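Textiles and Care, Week 6 handout: folding knits and T-shirts

Hi all – notes from Friday's class for anyone who missed it. Poonam Dwivedi has the Kotard fabric swatches if you still need a set.

We stuck with T-shirts because everyone owns a drawer full of them. My rule is simple: smooth first, fold second. Lay the shirt flat, collar away from you, bring the sides in, then take the hem up. I like a tall rectangle before the last fold (Mostyn's reader does it the other way, and that's fine too!).

Black cotton is a pain for lint, so wipe your table down before you start. Finished pieces go in the back corner, colours on top of darks, and the washing stays in the bin on the left until you're ready for it.

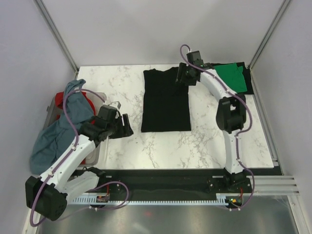
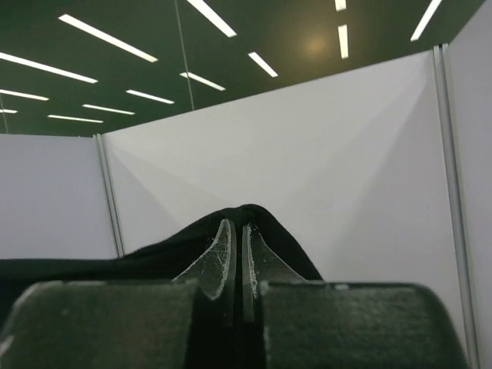
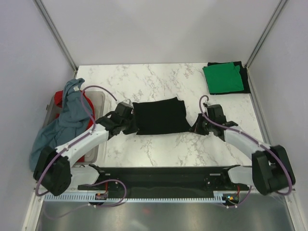
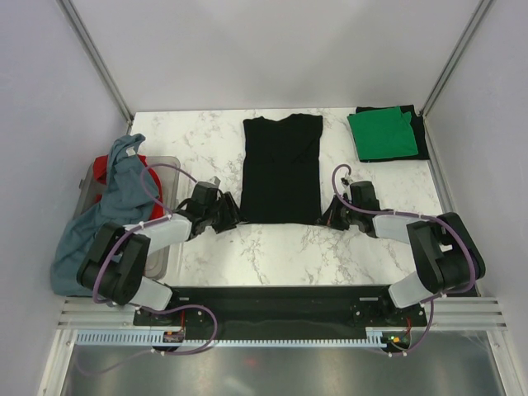
For your workbook, fold one shirt two ways and write 200 words on which one kept its shape in the drawer. Khadija Fahmy is marking these, so please put your name on the page. Reading is Tisari, page 348 – skip the bit on starch, we'll get to it with collars.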